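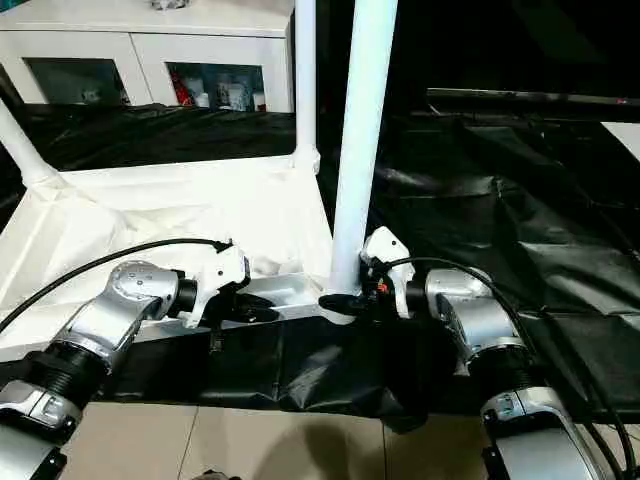
CHAPTER 6
Light, Shade, and the White Surface

Learning Objectives

After completing this chapter, students should be able to:
Define reflectance and distinguish it from brightness.
Describe how the size and distance of a light source affect the edge of a shadow.
Compare matte and glossy finishes under the same lighting.
Record the shade on a plain surface using the five-step gray scale introduced in Chapter 2.

Key Terms: reflectance, illuminance, diffuse reflection, specular reflection, umbra, penumbra, cast shadow, form shadow

6.1 Introduction

In August 2007 the public library at Istano reopened its main reading room after a renovation. The walls, the ceiling, and the window recesses had all been painted from one batch of white paint supplied by Zornar. Within a month the library had received complaints that the room had been painted in two colors. Readers seated near the north windows described the walls as gray or slightly blue. Readers at the long tables under the lamps described them as cream.

The library asked the architect Ekene Akpan to examine the room. Akpan measured the light falling on the walls at several points and found 300 lux beside the lamps and 100 lux in the corner by the catalog. A painted sample card, carried from one point to the next, matched the wall wherever it was held. The paint was uniform. The light was not.

The Istano reading room will be used as a case study throughout this chapter. It shows a difficulty that every student of interior design meets early. People speak of a surface as having a color, and in ordinary life they are seldom wrong to do so. The designer must also consider the light that reaches the surface and the finish that returns it to the eye.

6.2 Reflectance and Finish

Reflectance is the share of the light striking a surface that the surface sends back. A fresh white paint has a high reflectance and a black one a low reflectance. The figure belongs to the material and does not change when a lamp is dimmed. Brightness, as the term is used in this book, refers to how light or dark the surface looks to an observer, and it may change from hour to hour.

Finish is a separate property. A matte surface scatters light in many directions, so it looks much the same from different seats in a room. A glossy surface returns a larger part of the light in one direction, as a mirror does. For this reason a dark glossy material can show bright lines wherever it bends or wrinkles, even though its reflectance is low. Folded cloth behaves differently, and its creases are usually read through gradual changes in shade.

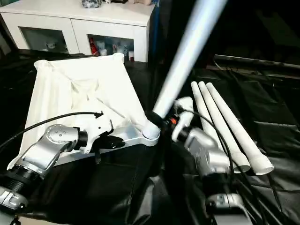

Figure 6.1 White fabric stretched over a frame, with soft folds across its center. The black plastic sheet beneath it is glossy and shows faint highlights along its wrinkles.

6.3 The Edges of Shadows

A small lamp placed far from an object produces a shadow with a firm edge. As the source is made larger, or brought closer to the object, the edge softens. The fully dark part of a shadow is called the umbra, and the partly lit border is called the penumbra. Under an overcast sky the source is so large that many shadows have no umbra at all.
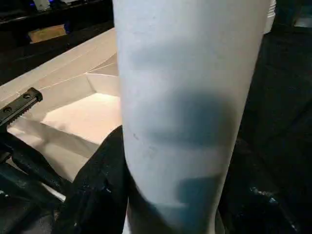 Shade on a curved surface is of two kinds. A form shadow appears where the surface turns away from the light, and a cast shadow appears where another object blocks the light. Beginning students often confuse the two on columns, lamp bases, and other rounded forms. A plain white cylinder is a useful subject for practice, as a smooth matte face makes even weak shadows easy to find. In Figure 6.2 a broad dark gray area stretches across the middle of the cylinder, with a second, more squared-off shadow lower down. Both are soft, and a student drawing them should avoid a hard outline. The same care applies to the columns in the entrance hall at Rivas, which are discussed on page 149.

6.4 White Objects with Complex Form

Faceted objects present each plane to the light at a different angle. The planes may share one material and one finish and still differ by several steps on the gray scale. Plaster moldings are the most common instance in older buildings.
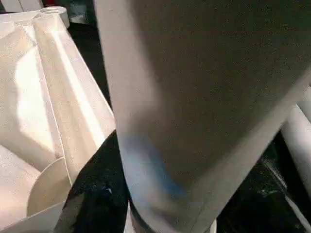
Figure 6.3 White molded plastic with angular facets and recesses, at left. The speckled matte surface beside it carries a soft tint of pale blue.

Exercise 6.1

Place a sheet of white paper on a desk near a window and record its shade at five points. Repeat the record after 30 minutes without moving the paper. Students using the Prudeo workbook should enter both sets of readings in Table 6A.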